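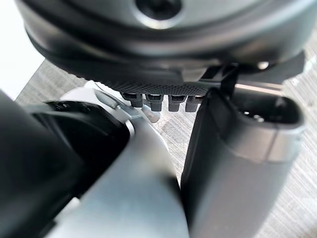 Figure 6.1 Satin finish on a dark grey housing, with a finely textured black band underneath.

Chapter 6
Surfaces and how they feel

My first job after college was at a small firm called Jeria, which made handles. Door handles, drawer handles, the odd handle for a suitcase. I thought I'd be drawing lovely shapes all day. I spent my first August there rubbing my thumb over squares of plastic and writing down words like "draggy" and "a bit like soap", and I wondered whether I'd made a terrible mistake!

I hadn't, as things went. By the end of that summer I'd handled 94 samples, and I could tell a fine spark texture from a light bead blast with my eyes shut (a skill that has never once been useful at a party). More to the point, I'd started to notice surfaces everywhere — on kettles, on bus seats, on the lid of my own lunchbox.

So far in this book we've treated a product as a shape. We've given it a size in Chapter 3, chosen a material for it in Chapter 4 and worked out how to mould or cut it in Chapter 5. Now we come to the outermost sliver of it, the bit your hand meets. It is often thinner than a coat of paint, and people judge the whole thing by it.

Gloss, satin and matt

Let's begin with shine, as it's what most people spot first. A gloss surface is very flat when you look at it close up, so light bounces off it in a tidy way and you get sharp reflections. A matt surface is full of tiny hills and dips that send the light off in all directions. Satin sits somewhere between the two. You still get highlights, but they're soft, and they spread gently along a curve and help you read the form.

I'm very fond of satin, and you'll probably catch me being unfair to gloss as we go along. Gloss has its place. It wipes clean easily and makes a strong colour look deeper. It also shows every fingerprint and every sink mark left by the mould, as my old boss Leonora Tan pointed out when I handed her a glossy black prototype I was rather proud of. She tilted it under the window, sighed and gave it back.

Texture you can feel

Once the bumps get big enough for your fingertips to pick out, we stop talking about finish and start talking about texture. Knurling is the classic one: a regular pattern of crossed lines, pressed or cut into metal, or copied into a plastic part through the mould. You'll find it on screwdriver handles, pen barrels and dumbbells. Leather grain, ribs and fine dots all belong in this group too.

Grip isn't the only reason to add texture. It can hide scratches, mark where one part ends and the next begins, or simply break up a large plain area that would otherwise look dull.

Before you read on

Find an object at home that has at least two different surfaces on it. Close your eyes and run a finger slowly from one to the other, then jot down five words for each. Try to avoid "smooth" and "rough". Keep your list somewhere safe — we'll come back to it in Section 6.4, when we look at how texture is written on a drawing.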